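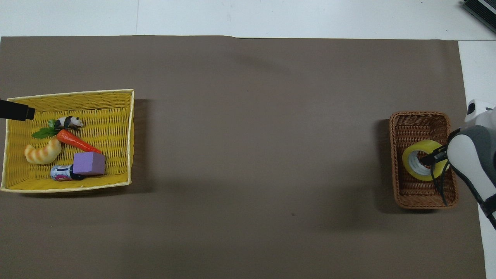

*Yellow basket on the brown paper, left side. Panda, carrot, croissant, purple cube among the bits in it.*

2023-10-17, bench notes, basket + small items for the Drallby playroom set

Quick one before I lose the thread. Paper down on the white table again, the dull brown stuff, big sheet. Much better than working straight on the white, the cream rim on the basket vanished against it last time. Top strip left bare so I can see where the sheet has crept to. It does creep. Tape the back corners next time.

Basket: the yellow woven one from Pirkar. Shallow, which is what we wanted, small hands can get at everything without tipping it. The tall Wasovley ones looked nicer on the shelf but things went to the bottom and stayed there. Yellow is a bit loud. Drallby asked for loud so fine.

Weave check. Ran a fingertip round the inside and outside, then a bit of old tights over the rim (best snag test going, do not let anyone buy a gadget for this). One catch on the outside near a corner, trimmed and pressed flat. Rim itself good. Corners hold when squeezed, spring back slowly.

Items, as they went in:

- panda: wont stand. Lies on its side whatever I do, at least in a heap. Black and white reads well from across the room. Keep.
- carrot: orange is shiny, leaves very bright green. Ridges are faint but you can feel them. Pulled on the leaves for a count of 4, no movement. Wiped with the mild soap, no colour on the cloth
- croissant: nicest thing in the lot. Pale stripes over the golden tan, segments all distinct. Goes against the side wall by itself and sits there.
- cube, lavender foam: soft edges, marks if you dig a nail in. Marks mostly gone by after lunch. Teeth will be another matter. Would like a denser foam from Aguiar if they do the same purple, otherwise leave.

Sorting game thoughts. The idea on the sheet was "food / not food" and the carrot and croissant do that job nicely against panda and cube. Colour sort is weaker, too much difference between everything so there is nothing to sort INTO. Would need a second orange thing and a second purple thing. Don't add more food, it'll turn into a kitchen set and we already have one of those.

Size: croissant and carrot shouldn't both be on top or the cube gets burried. Loose cluster is fine. Not packing them in rows, looks fussy, and it will last one minute in a real playroom anyway.

Shaking test, basket held level, gentle side to side, 4 goes. Nothing out. Tilted towards me and the cube went first, then panda. Expected. The walls are low, that's the price of shallow. Put it in the notes to Drallby so they don't store it on a slope or on top of the book trolley.

Cost so far 73 for the lot inc. delivery from Pirkar, which is over what I put down in June. The basket is most of it. Ask if they do seconds, a wonky weave wouldn't bother us.

Light: shadow from the basket on the paper is heavy down the right and along the bottom. Doesn't matter for checking but matters if we use this corner for the catalogue. Move the lamp or bounce something white.

To do
- tape for the paper
- email Aguiar re foam, ask for offcuts first
- recheck trimmed corner after a week of handling
- label text for basket. "Wipe clean only", the weave takes ages to dry if soaked, learnt that with the Wasovley ones
- find the other 4 carrots, they were in the blue crate and now they arent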